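The arm has been with us since February, and I still say good morning to it. Garkside (my employer, for anyone new) bought it through a firm called Jitwood, who promised it would take up to 30 per cent of the patching off our hands. My hands were quite fond of patching.

For eight years my job was putting cables into things and taking them out again. Now I sit beside a white arm and watch it do the same, more slowly, with better posture.

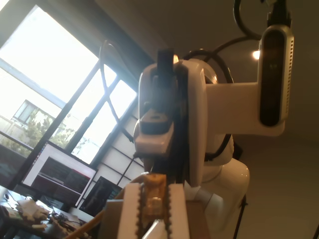 My colleague by the window. It got the good light.

What's changed is mostly the talking. Two of us used to do a rack together and get through the football, the mortgage and somebody's knee before lunch. You can't do that while watching a gripper. Restrepo, the client we build most of these racks for, wanted a log of every plug, so I also type. I have typed 635 entries. My handwriting used to be the problem, now it's my spelling.
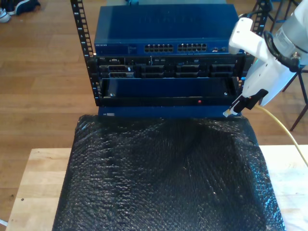 Yellow cable, blue drawer, and me keeping out of the way.

I will say my back is better. I no longer spend afternoons folded up on the floor with a torch in my teeth, and the younger ones have been sent on the Itia course to learn how to program the thing. I've put my name down for the next one. There are eight places and I'm told I am ninth, so I'm being very nice to everybody - including the arm.

Contact | © Notes from the Patch Bench | Back to top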